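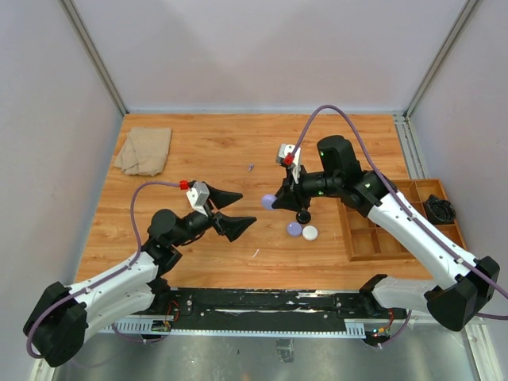
How do you tell how old a stone tool is when there is nothing in it to date?

You date the ground it was lying in. Stone itself keeps no useful record of the day someone struck it, so archaeologists work from the sediment above and below, and from any shell, bone or volcanic ash caught in the same layer.

At Osholm, a gravel terrace above a slow bend in the river, that work has taken up six summers. The site was found when a farm track was widened and flakes of dark chert began turning up in the ditch. The first season was meant to be a short survey. By the end of it the team had 248 worked pieces from one trench, most of them smaller than a thumbnail.

The count now stands at 3,662. Small flakes make up the bulk of it, the waste left when somebody sat down and sharpened a larger tool. Only 37 pieces are finished tools, mainly scrapers with one steep edge. Several flakes have been fitted back onto the cores they came from, a slow job done over the winter on trays of sand.

Refitting matters for the dating. If two flakes from one core lie in different layers, something has moved them: frost, roots, burrowing animals or running water. At Osholm the refitted pieces nearly all come from the same thin band of silt, and the widest gap between two matching flakes is less than the length of a hand. The band appears to have been buried quickly, probably by a single flood.

The silt was sampled for luminescence dating, which measures when grains of quartz last saw daylight. Tubes were hammered into the trench wall after dark and capped before anyone switched on a lamp. The first results disagreed with each other, and a second set was taken the following June from a cleaner section at the north end.

A comparison comes from Kiani, a cave 100 miles to the south, where similar scrapers lie beneath a layer of ash. The ash gives a firm minimum age for the tools there. Whether it can be applied to Osholm is disputed. Scrapers of this type are simple to make, and people far apart in time could have arrived at the same shape.

Bone would help, but the gravel is acidic and very little has lasted. One tooth fragment, possibly horse, came out of the silt last season. It is too worn to identify with confidence and may be too poor to sample.

Digging resumes in May, with a new trench planned closer to the old river channel, where the ground is wetter and less acidic.

More in Deep Past
Kiani: what the ash layer covers
The shell beads of Cisa
Reading a river terrace
Runix and the problem of missing hearths
Why quartz remembers sunlight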